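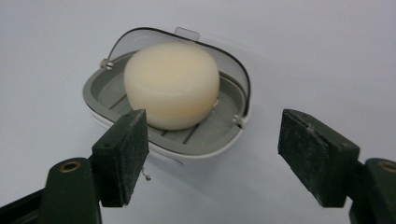
Shampoo bars and hard water: is the switch worth it or is it all marketing?

Posted in Home & Body, Lilley Community Help

My sister keeps pushing me to give up bottled shampoo and use a bar. She bought one from Grondideo in May and says it lasts 3 times as long as a bottle. I have my doubts. We have very hard water here, the kind that leaves a crust on the kettle, and every bar of hand soap I've ever owned leaves a film on the sink. Why would I want that on my head? The seller's page says "up to 200 washes," which sounds like a number somebody picked because it looks good. Has anyone with hard water stuck with one for longer than a couple of weeks? Please don't tell me my hair needs to "detox." I've read that already and I don't buy it.

İlker Yurt

You're right to doubt the detox thing. Hair is dead once it leaves the scalp and has nothing to flush out. What people are describing as a transition period is usually soap scum. True soap reacts with the calcium and magnesium in hard water and leaves a waxy residue, and waiting six weeks won't change the chemistry.

But "shampoo bar" covers two different products. Some are plain soap with a nicer label. Others are made with the same sort of detergents that go in bottled shampoo, pressed into a solid. Read the ingredients. If you see sodium cocoate, sodium olivate or sodium palmate near the top, it's soap, and I wouldn't bother with your water. If you see sodium cocoyl isethionate, you have a decent chance.

As for the 200 washes, ask whose hair. Mine is short and I've never come close with any brand. Somebody with hair down to the waist will get a lot fewer.

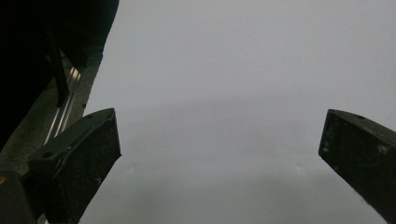

Rosalba Orlandini

I disagree about soap bars being hopeless. I used one for most of a year in a hard water town and rinsed with a spoonful of vinegar in a big mug of water. It helped. Was it worth the extra step at 6 in the morning? No, and I went back to a bottle. But it can be done.

I'd be more suspicious of the price. Work out what you pay per wash for both, using your own hair and not the number on the box. The Bako one I tried went to mush because I left it sitting in a puddle, so keep it out of the spray and let it drain.

Also, your sister could just cut you a piece of hers. Saves arguing.
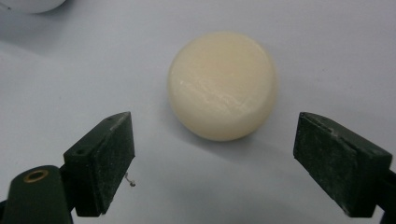
Related on Lilley: What's really in a solid shampoo? | 6 min read

I don't think the article linked here settles anything. It repeats the "balances your pH" line without saying that true soap is alkaline, well above what most bottled shampoos are. It also quotes a Dotport poll of 3000 users who "felt" their hair was softer. Compared to what? The part on reading labels is okay, the rest you can skip.

If your scalp gets itchy or flaky on a new bar, stop using it. Don't push through because a forum told you to.

Posted by guest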